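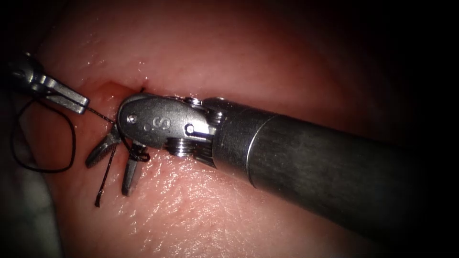
Instrument shaft and metal collar against tissue, with dark corners around the lit area.

Correcting Dark Corners in Endoscopic Video Stills

Updated 20 Dec 2025

Stills taken from surgical video are usually brightest near the middle and fall off toward the edges. The falloff comes from the light source and the lens together. It can be reduced with a flat-field correction, provided you have a reference recorded with the same scope and the same settings.

The steps below use Zavier, the batch editor in the Zaltham package. Any editor that can divide one image by another will do.

Before you start

Work on copies. Export stills as 16-bit TIFF where possible. JPEG files can be used, but blocking in the dark areas becomes visible once they are brightened. Turn off automatic exposure and edge enhancement on the camera unit before recording the reference.

Step 1. Record the reference

Point the scope at a matte white card, square on, at the working distance you normally use. Record 200 frames. Check that no channel is clipped. If the center reads as pure white, lower the light output and record again.

Step 2. Build the flat field

Open the frames in Zavier and choose Stack, then Median. Apply a Gaussian blur with a radius of 5 percent of the image width. Divide the result by its own maximum so that the values run from 0 to 1. Save it as flat.tif.

Step 3. Set a floor

Values near zero in the flat field will amplify noise. Set the minimum to 0.2. Pixels outside the circular field stop should be masked and left black.

Step 4. Apply

Convert the stills to linear light, divide by flat.tif, and convert back. With Ino, the command line tool, the call is:

ino apply --flat flat.tif --floor 0.2 --linear stills/

Our test folder of 3,973 stills finished without errors on the default memory setting.

Known limits

Highlights on wet surfaces stay clipped after correction. A flat card also does not match the shape of curved anatomy, so some shading will remain. Do not raise the correction strength to remove it. Keep the uncorrected files with the corrected set, and record the scope model and light setting in the folder notes.

Page maintained by Butkienė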